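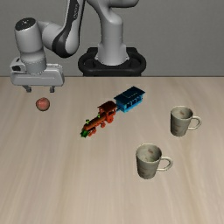
Figura 4.1. Escena simulada del banco de pruebas: brazo con pinza de dos dedos, una fruta, un tren de juguete y dos tazas.

Capítulo 4
Comparación de pinzas en simulación

En el capítulo anterior se eligió el brazo y se ajustó su controlador. Queda por decidir qué pinza se monta en la muñeca. La hoja de datos da la apertura máxima, la fuerza y el peso, pero esas cifras dicen poco sobre cómo se comportará la pinza ante una taza con asa o un objeto alargado colocado en diagonal.

El capítulo compara dos modelos de dedos paralelos, la Korutetti y la Esten, con el mismo brazo y el mismo controlador. Las pruebas siguen el protocolo Bumthorpe, que fija las posiciones de partida y define qué se considera un agarre válido: el objeto debe separarse de la mesa y mantenerse suspendido 2 segundos. Un objeto que gira entre los dedos sin caerse cuenta como válido, aunque el giro se anota aparte.

Los objetos de la figura 4.1 plantean problemas distintos. La fruta es pequeña y redonda, y admite un agarre desde arriba con casi cualquier orientación de la muñeca. El tren obliga a girar la pinza para alinearla con la locomotora o con el vagón. Las tazas pueden tomarse por el borde o por el asa - dos estrategias que conviene registrar por separado.

Cada pinza realiza 900 intentos repartidos en 12 disposiciones de la mesa. Entre una serie y otra solo cambia la pinza. El coeficiente de fricción de los dedos se mantiene igual en ambos modelos; su efecto se estudia en el apartado 4.5.

Al terminar el capítulo, el lector podrá preparar una serie de ensayos comparables, calcular la tasa de éxito por objeto y clasificar los fallos según la fase en que ocurren: aproximación, cierre o elevación.

Se necesita el simulador Kwok instalado según el apéndice B y el archivo de configuración del capítulo 3. Quien no haya resuelto el ejercicio 9 de ese capítulo debería hacerlo antes de continuar - el cálculo de la posición de la muñeca se utiliza desde el primer apartado.

4.1 Preparación de la escena

Antes de lanzar los ensayos hay que comprobar que el origen de coordenadas de la pinza coincide con el punto medio entre los dedos. Los dos modelos tienen longitudes diferentes, de modo que esta comprobación se repite en cada cambio.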